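Trurura Demonstration Room, Parumbridge
Workstation checklist: teaching by remote control, refrigerator task
Inspector: Leen Semaan
Operator on duty: Riku Mizuno
Date of inspection: 25 August 2018

1. Floor and access
Floor markings visible beside the open door: Yes.
Walkway behind the operator's seat clear: Yes.
Comment: The operator's cable crosses the walkway at one point and has been covered. The cover should be fixed down before the November inspection.

2. Appliance
Door opens fully without touching the stand: Yes.
Shelves secured: Yes, with the blue tape left in place.
Door bins seated: Yes.
Comment: Tape is to remain on the shelves until the shelf tasks begin. The apple is the only item permitted in the refrigerator for this task, and its place is the top door bin.

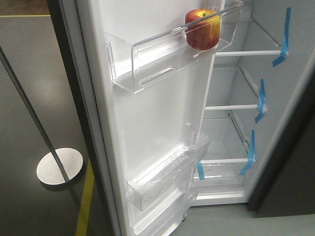

3. Remote control station
Emergency stop tested before the first demonstration: Yes.
Speed limit set and locked: Yes.
Hand controllers returned to rest position between demonstrations: Partly.
Comment: On 3 occasions the operator set a controller down on the desk while the arm was still enabled. Mr Mizuno has been reminded that the arm must be disabled first – this applies to short pauses as well.

4. Placing the apple
Approach made from the open side of the door: Yes.
Apple released inside the bin and not dropped from above the lip: Yes.
Comment: The front wall of the bin is clear and operators have found its upper edge difficult to judge on the monitor. A slower approach is advised.

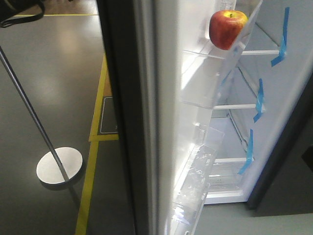
Demonstrations in which the bin is struck should be marked as failed and kept in the record. They must not be deleted by the operator.

5. Teaching by hand
Guiding mode used during this inspection: No.
Comment: Forough Moradi is to confirm that a second person will be at the stop button whenever the arm is guided by hand.

6. Records
Demonstrations logged to date: 1,401 of 3,000.
Rest break taken after every 30 demonstrations: Yes.

Result: Passed, with actions under items 1, 3 and 5.
Copy to: Kaede Chiba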